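Keeping a couch fit to sit on

Ours is a three-seater from Van Rooij that cost us $2000 new, and for the first year we treated it like a museum piece. Then we got on with living on it. What follows is what I've learned since, mostly by doing the wrong thing first.

Vacuum before you wipe. A damp cloth on a crumby couch makes paste. Use the narrow nozzle along the back of the seat, where you'll recover coins, a hair tie and enough toast for a small breakfast.

Buttons are where the dust goes to retire. A dry paintbrush, the cheap 3 cm sort, gets into each dimple far better than any attachment that came with the vacuum. Work from the top row down and vacuum again afterwards. Yes, again.

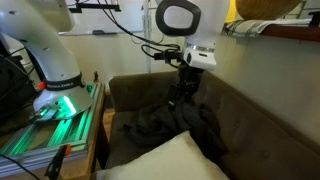
Dark clothes are the enemy of a tidy couch. They get dropped on the way past, they collect every bit of fluff in the house, and by Thursday they've become part of the furniture. A crumpled black thing on a brown seat is also easy to miss until you've sat on it, whereas a cream pillow beside it shows up nicely, along with whatever colour comes off on it. Wash new darks twice before they go anywhere near pale cushions. I have one grey-ish pillow that used to be cream and I'm not taking questions.

Give yourself a shelf within reach, and a basket up there for whatever's been shed. Towels can go on the shelf folded. My neighbour Trinidad Pereyra empties hers every night before bed. I empty mine when it starts to lean.

For marks on the arms, lukewarm water with a drop of dish soap, and blot. Try it round the back first. Rubbing only gives you a bigger mark with a fuzzy edge – ask me about the left armrest.

Plump and turn loose pillows whenever you vacuum. Covers with zips can go through a cool wash, inside out, and back on while a touch damp so they don't pucker.

Biscuits stay in the kitchen. We've had that rule for years and I'd love to see it tried.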